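Vavstead Two-Finger Gripper, Soft Pads
Sold by Dusto | Grippers and wrist parts | In stock

Price: 188 with pads, 103 without
Lead time: 7 days

I've had the Vavstead on the bench for most of the summer so far, and this page is where I tell you what I think of it before you hand over any money. I sell it, so take that into account, but I also sell the Lumari and the Moura and I've been fairly rude about both of those on their own pages!

The short version is that it's a good gripper for kitchen and tabletop work, it's easy to fit, and the soft pads are worth the extra. If you mostly pick up boxes, buy the Moura and keep the change.

What I look for in a gripper like this is how it copes with things that weren't made for robots. Anybody can pick up a cube. So my table gets bottles, bowls, plates, a few bits of toy food and whatever else has been lying about the workshop, and I leave them in a muddle on purpose (no neat rows, no marked spots). The ketchup bottle is the one I always come back to. It's a squeeze bottle, so if you close too hard the sides go in and the whole thing twists, and if you close too softly it slides out as you lift. I like to come in near the cap, where it's stiffer, and then try again further down where it isn't.

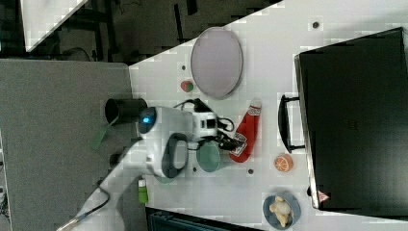
Go for the middle of the bottle every time, says Ismael Queiroz, and turn the force down until it only just holds, because a grip near the cap leaves all the weight swinging at the far end and you'll be chasing it round the table. He's been running the Vavstead on its lowest setting and reckons most people buy soft pads when what they need is patience with the force slider.

I've tried it his way since and he has a point, up to a point. A full bottle does swing when you hold it by the top, and I'd slow the arm down if you're going to do it. With a nearly empty one I still prefer the cap end. The slider goes up to 80 and I rarely go past the first quarter of it, whichever end I'm holding.

Bowls and plates are another matter. With bowls you want one finger inside and one outside, and the Vavstead's fingers are slim enough at the tips to do that without knocking the thing over first. The Lumari's aren't, sadly, which is a shame as it's lovely in every other way. Flat plates are hard for all of them. You need a rim you can get under, and if the plate sits flush with the table you'll be better off pushing it to the edge and taking it from there. I know that feels like cheating. I do it anyway.

Cables! Please think about your cables before you fit this. The lead comes out of the side and it needs a generous loop round the wrist, or it'll pull tight when you turn the gripper right over. Too much slack is just as bad, as it droops in front of the wrist camera and you get a fat black line across everything you're trying to see. Shiuli Uddin wrote to ask if a shorter lead is on the way. I've asked Vavstead and they say August, so we'll see.

On cameras, I use a view from overhead as well as the one on the arm, and for comparing grippers I'd say the overhead one is the more useful of the two. The arm camera is great for the last little bit of the approach, but it can't tell you that your elbow is about to sweep a mug off the table. If you can only afford one to begin with, get it up high and looking straight down.

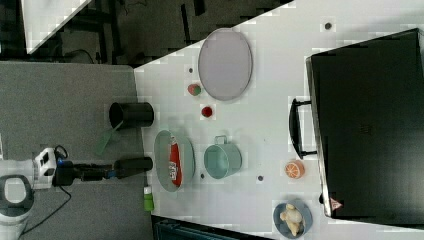
Reach is the other thing people ask me about. The Vavstead is longer than the Moura, so if you swap one for the other you must change the tool length in your controller before you move anything. I forgot once and drove the tips straight into the tabletop, which marked the pads but didn't hurt the motor. Hemant Joshi has done the same with his and had to send off for new fingers, so do check.

Thin, slippery things are where the soft pads earn their money. Snack packets are a good test: the bare fingers tend to skate along the foil, and the pads get hold of a crease and keep it. They do pick up dust, so wipe them with a damp cloth at the end of the day and let them dry before you park the gripper closed.

In the box: gripper, lead, wrist plate, four screws, hex key, and the pads if you've ordered them. Spare pads are sold in pairs.

Page last updated Sat 24 June. Questions about fitting go to Ritva Manninen on the support desk, who's far quicker at answering than I am.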